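**Covering a long table with brown paper so it stays flat?**

Ye-ji Min

We run a print and glue evening in the hall on Lirkutgate and I look after the tables. They are old and the tops are scratched, so I cover them with brown paper before each session. I buy the plain stuff on a roll, which says 200 metres on the label, from the trade counter at McIver.

My trouble is that the paper never lies flat. The end off the roll curls up, the middle bubbles, and by the time people have leaned on it for an hour there are ridges running the whole length. Ink pads and stencils rock on the ridges and the prints come out patchy. I have tried masking tape along the edges and it comes away. I have also tried two layers, which was worse.

The hall won't let us use drawing pins or staples. We have to be set up by six and everything must come off again at the end of the night, so I can't glue it down. What do other people do?

Edit: the tables are the folding sort with a rounded plastic edge. The hall is heated, but only from when we arrive.

---

Győző Lengyel

I've covered tables for a model club for years and had the same trouble. Two things are going on. The paper has taken the curve of the roll, and it also takes up damp from the air and gets longer. If you tape it down tight in a cold hall and the heating comes on, it will move whatever you do.

Cut the lengths the day before if you can. Lay them on a floor with the curl facing down and put boards or books on them overnight. If you've only got an hour, pull each length backwards over the edge of the table, slowly, with the inside of the curl facing up. Don't yank it or you'll crease it. Then leave it lying loose on the table while you do the chairs, and tape it last.

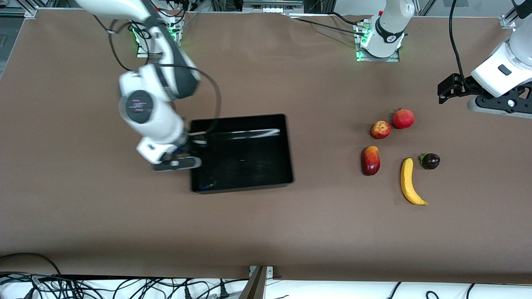

For tape, forget masking tape on a rounded edge, as it has hardly anything to grip. Cut the paper wide enough to go over the edge and well under, and fix it on the underside with parcel tape. Start in the middle of one long side, then the middle of the opposite side, and work out to the corners, smoothing with the flat of your hand as you go. Do the ends last. You want a long top to end up smooth like the one in the picture, and then you can put a shallow black plastic tray in the middle of it for the wet things and it won't rock. Fold the corners as you would on a parcel. Parcel tape does leave a bit of gum behind on some plastics, so try a small piece underneath first and leave it for the evening.

The weight of the paper matters too. The thin ribbed kind sold for wrapping parcels will always cockle when it gets wet. Ask for a heavier one. It costs more, but you can turn it over and use the back if you take it up carefully.

---

Soon-im Oh

just get a wipe clean cloth?? we got ours on the market and it's been fine, you can get clips for the edges as well

---

Seung-woo Chae

A cloth is all right for eating off, but I wouldn't print on one. It has a soft backing and the block sinks in unevenly.

I agree with most of what Győző says, apart from parcel tape. We had to scrub the undersides of our tables with white spirit after a winter of it, and the place we rent from was not pleased. We now use tablecloth clips, the springy steel ones. Check the thickness of your table before you buy any. Ours came in a box of 10 from Cusitz and the smaller size wouldn't go over the rim, so they had to go back.

The other thing I'd do is give up on one long piece. Cut it into shorter lengths and overlap them by a hand's width, with all the overlaps facing the same way. A ridge can't run past a join, and when somebody tips a pot over you only change that bit. Put the joins between the places where people sit, or somebody will end up printing across one.

Store the roll standing up, somewhere dry. Ours used to lie on a concrete floor in the store and the bottom side of it was wavy all the way through to the tube.

---

Ye-ji Min

Thanks all. I didn't know about the heating. I've asked whether I can have the key on Wednesday afternoon, so the paper can sit in the room for a bit before I fix it. I'll try the shorter lengths with clips first, and keep the parcel tape for the ends. Our roll has been lying on the floor of the cupboard under the stairs, so I've stood it up.

Does anyone know if the clips catch on people's sleeves? We have a lot of cardigans.

---

Seung-woo Chae

The wide flat ones don't. The ones with a curled lip do.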